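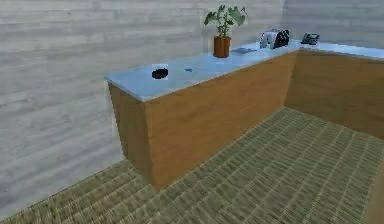
The letter from Prarnell had been on the mat for 3 days before Kwok-wai Choi opened it. It said his brother-in-law's boat had been found at Wekholm, tied up properly, with the cover on.

He rang Man-lok Wu, who had the other key.

"Tied up by who?" said Man-lok.

"It doesn't say."

They took the early bus. It rained as far as Todeck and then stopped. Man-lok had brought boiled eggs and ate two of them before the bridge. Neither of them talked about December, when they had last seen him, or about the money.

The harbour office was shut for lunch, so they walked along the wall and found the boat themselves. The number on the bow was 1452. Kwok-wai had painted it on, and the 5 still leaned to the left.

Man-lok undid the cover. Inside were a folded blanket, a tin of nails and a pair of good shoes with newspaper pushed into the toes. The newspaper was dated 23/02/2019.

"Those are his wedding shoes," said Kwok-wai.

"He hated them."

"He did."

A woman on the next boat was hanging out towels. She said a man had come by most mornings to pump out the rain. Thin, grey coat. He hadn't been since Thursday.

Kwok-wai thanked her. He took off his jacket and found the pump under the seat — it was the old one, with the tape round the handle — and began to clear the water. Man-lok sat down on the wall and peeled another egg.

60 shares
3 comments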